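Workshop notebook: Passenger lists
April, by Piyumi Bhuiyan
Filed under: Emigration & Settlement
3 comments

Back on the Ambrose lists this morning, and my eyes are already going! Custódio scanned another 200 pages before lunch (bless him), so I'm keying surnames first and leaving occupations for later. The clerk writes "lab." for labourer and, I think, also for something else entirely. Flagged ten of those.

Tried matching families to the Jurkadura land grants. Good luck with one household, a cooper and his two sisters, who turn up with the same spelling in both. The rest are a dog's breakfast.
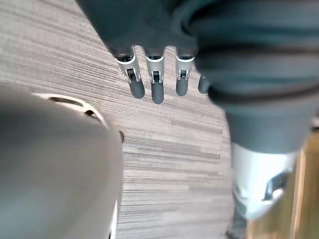 Urkura baptisms

Much nicer hand here, and the minister noted the home parish for nearly everyone. Custódio reckons the Cornish families came out as a group and I'm leaning his way, though I'd want to see the chapel register before putting it on paper. We've got 2000 entries in the spreadsheet now, and the colour coding is driving me batty – who picked two greens? (Me, last winter.)
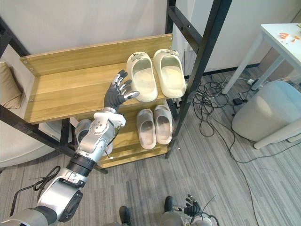
Urkura, April

Afternoon. Chapel register arrived, water-stained at the front but the middle is lovely. Found the cooper again, now a widower and calling himself a farmer. Must ask Custódio whether the sisters married locally. Start at folio 10 tomorrow.

Share 4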